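Plollitlow Home Forum > Kitchens and Eating Areas > Small tables

Small corner table, metal edge trim, and what to leave out on it

Started by tsege_e, May 18, 2026
Page 1 of 1

tsege_e
Posts: 28

We moved to a flat in Ullar in the spring and I have been slowly sorting out the corner where we have breakfast. I have three questions and would rather ask them together than start three threads.

The table is a small one from Jovness, second hand, with a light wood-grain top and metal trim round the edge. I measured it at 70 cm along the longer side. It is pushed into a corner with a bright green panel on each side. The panels were there when we moved in and we are renting, so they stay whether I like them or not. I do quite like them now.

First question is the trim. Crumbs and spilt tea get in where the metal meets the top and a cloth doesn't reach it. I have been using an old toothbrush. I wondered about running a thin line of clear silicone along the join and being done with it.

Second question is what to leave out. At the moment it is a plate, a bowl, a mug and the glass jar with the black lid, and I would like to keep it to that. My other half thinks everything should go back in the cupboard after each meal and the table should be bare. 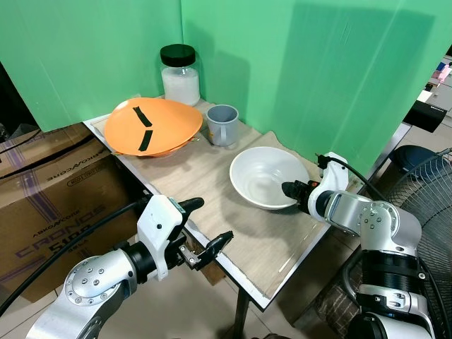 The third question is the gap behind. If I push the table hard against both panels the metal edge marks the green, and if I leave a gap things go down it. I have lost two teaspoons so far. Is there a usual distance, or do people put something on the edge?

No hurry on any of this. I have a free weekend coming up and would like to get the trim done then if it is worth doing.

Tsegereda

PranabS
Posts: 3,155

Don't silicone the trim. I did it on a table a lot like yours and regretted it. It looks tidy for a month, then it picks up dirt from sleeves and goes grey, and after that you have to get it all off again with a plastic scraper. If the trim ever needs to come off, you will also be cutting through it.

Toothbrush is fine. A wooden cocktail stick is better for the corners. Do it dry first so you aren't making paste.

On the gap, I leave a finger's width all the way round and accept that things will go down it. You get them back when you pull the table out to clean.

Mekdes Y
Posts: 691

I disagree with Pranab on the silicone. It depends which one you buy and how much you use. The mistake people make is a fat bead like you would put round a bath. You want hardly any, pressed right into the join, and everything else wiped off straight away. Mine has been on a wood-grain table for four years and has not gone grey.

Put masking tape on both sides of the join first. Pull the tape off before the silicone skins over or you will tear it.

As for what to leave out, I'm with you. If the mug is on the table I use the mug. If it is in the cupboard there are six others in front of it and I use one of those, and then I have seven to wash.

asnakech_b
Posts: 70

I notice your plate is upside down. I do this too and have had arguments about it. My mother kept every plate and bowl upside down so that dust didn't settle on the side you eat from. My husband says you are then putting the eating side on the table, so you have gained nothing unless the table is spotless.

Your bowl is the right way up though, so which are you, a dust person or a table person?

PranabS
Posts: 3,155

Table person. Right way up, and rinse it if you are worried. A plate turned over on a wiped table will trap whatever damp is left from the cloth, and if you leave it long enough you get a ring on the top. I have one on mine from a casserole lid.

Mekdes, four years is good going, but is that table in daily use? Mine had two children at it.

Mekdes Y
Posts: 691

Daily, yes. No children but a husband who eats toast standing up over it.

I would say plates upside down and bowls whichever way is more stable. A wide bowl sits badly on its rim because you have to get your fingers under it to pick it up, and then you knock something else. Right way up for bowls.

Anas Shboul
Posts: 28

I fit kitchens for a living, mostly small ones, so a few notes.

Trim. Before anyone decides about silicone, check whether the metal is tight to the top. Run a fingernail along it. If the nail drops in, or if you can move the trim at all, the join is open and water is getting to whatever is underneath the surface layer. That can swell the edge. If it moves, fix that first. Some trims are pinned and some are glued, and you won't know until you look from underneath. If it is tight and only dirty, clean it and leave it alone.

Gap. I normally leave 10 mm against a finished panel. If you want it closer, put small clear bumper pads on the two edges that face the wall, the sort you get for cupboard doors. They cost very little and they stop the metal touching the panel. They also stop the table creeping, which small tables do because people lean on the open side and push it back.

Corner. Where the two panels meet there is a crease. Keep that clear enough to wipe. Anything tall that stands right in a corner collects dust behind it, and you only see it when you move house.

tsege_e
Posts: 28

Thank you all, that is more than I expected.

Anas, I did the fingernail test this morning. It is tight on the long sides, but on one short side the nail drops in for the last few centimetres before the corner. It doesn't move when I press it. I haven't looked underneath yet as I need someone to hold the other end.

Asnakech, I hadn't thought about it. The orange plate is upside down because that is how I put it down, and I suppose I do always put it down that way. I have never once turned a bowl over. So a dust person for plates only, if that is allowed.

The jar does live at the back near the corner, so I take the point about wiping. It is there because it is the only thing I am afraid of knocking off. Everything else could stand a drop except possibly the bowl.

asnakech_b
Posts: 70

Allowed.

I would worry about your plate before the bowl. In your photo the rim is over the side of the table a bit. Someone walking past with a bag on their shoulder will have that on the floor. Could it go further in, or could you swap it with the mug, which takes up less room?

Mekdes Y
Posts: 691

A mug on the outside edge with the handle sticking out is worse than a plate. I lost a good one that way. If the mug moves, turn the handle in towards the middle.

What I would do with a table that size is put a small tray at the back and stand the jar and the mug on it. When you want to wipe the table you lift one thing. Mine came from Medeiros and has a lip on it, so drips stay put as well.

PranabS
Posts: 3,155

I would not put a tray on a small table. You lose a third of it and then you are eating with your elbows in. Two things can be lifted one after the other. It takes the same time.

If you want something off the surface, a narrow shelf above does it. Renting makes that harder, I know.

Anas Shboul
Posts: 28

Please don't drill into panels in a rental without asking. I have been called out to put that right more than once. It is very hard to match a bright colour after the event, and nearly impossible once it has had a few years of light on it. Also avoid the sticky-backed shelves. They are fine on tiles, but on a painted panel they can bring the finish off with them. Tsegereda, do you know what the panels are made of?

tsege_e
Posts: 28

I don't, sorry. They wipe clean with a damp cloth and washing-up liquid and that is as much as I know. I'll ask the agent. I won't be drilling or sticking anything.

I moved the plate in after reading Asnakech's post. There is enough room if the bowl goes across a little too. I have tried the tray idea with a baking tray just to see how much space it took, and I'm afraid I agree with Pranab. Once it was down there was nowhere to put a newspaper.

Mekdes Y
Posts: 691

A baking tray is much bigger than what I meant! Cut a piece of card to the size of your jar and mug side by side and try again with that. If you still don't like it then fair enough.

PranabS
Posts: 3,155

She wants to read the paper, let her read the paper.

asnakech_b
Posts: 70

Can I ask a side question while we are on jars? Do people keep theirs full, or top up from a bag in the cupboard when it gets low? I used to top up and then found that what was at the bottom had been there since I bought the jar. Now I empty it completely, wash it and refill, but it means I have half a bag open in the cupboard the whole time with a peg on it.

Anas Shboul
Posts: 28

Empty, wash, dry for a full day with the lid off, refill. The peg is the price you pay.

Mekdes Y
Posts: 691

Same. Or buy a jar that takes a whole bag.

tsege_e
Posts: 28

Update for anyone with the same table. We turned it over last night. The trim is pinned, with small pins from below, and one near the bad corner was missing. I have pushed the metal back in by hand and it closes up completely, so I am going to replace the pin and skip the silicone for now. If it opens again I'll try Mekdes's method with the masking tape.

Bumper pads are on the two back edges, three on one and two on the other because that is how many were left in the packet. The table no longer slides when I lean on it. I got both teaspoons back, plus a biro and the lid of a felt pen that isn't ours.

The card for the tray is cut out and on the table. I'm leaving it there for a week before I decide.

Anas Shboul
Posts: 28

Good. Use the same length of pin as the others or you may come through the top. Pull one good one out to measure it.

tsege_e
Posts: 28

Will do, thank you. I'll post in August or so to say whether it has held.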